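Cikance shares first results from its simulated practice bench

Stalletham, July 2022. I've been itching to tell people about this one! We've just finished the first full study on Hapeta, our method for teaching a robot arm fiddly bench work entirely in simulation, and the numbers are better than I dared hope back in January. 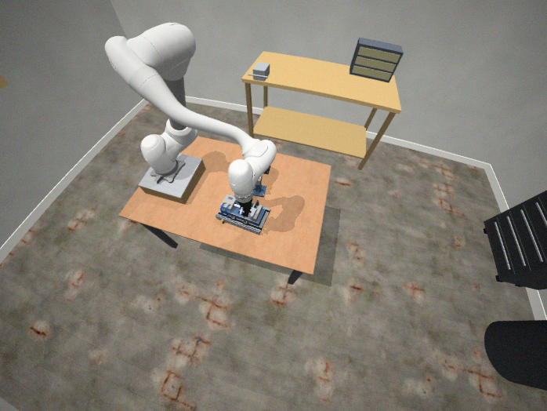 We ran 2,460 practice attempts across 40 versions of the same room, changing the lighting, the floor and the starting position of the arm each time (my favourite part, I'll admit). Then we tried the trained controller in 30 layouts it had never met. It failed in four of them, all with the fixture turned well away from its usual angle.

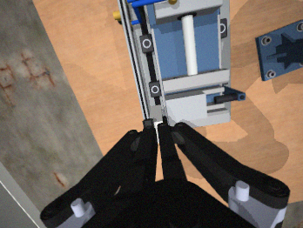 Close work at the fixture is where most of our effort went. Small errors in the wrist grow quickly down there, so Hapeta learns from the wide view and the gripper view together – and dropping either one made things clearly worse.

The paper and the practice rooms are free to download from the Cikance website. Our friends at Clirklow are testing the method on their own benches next, and I'd love to hear from any other lab that fancies a go. Press enquiries can come straight to me at the Stalletham office.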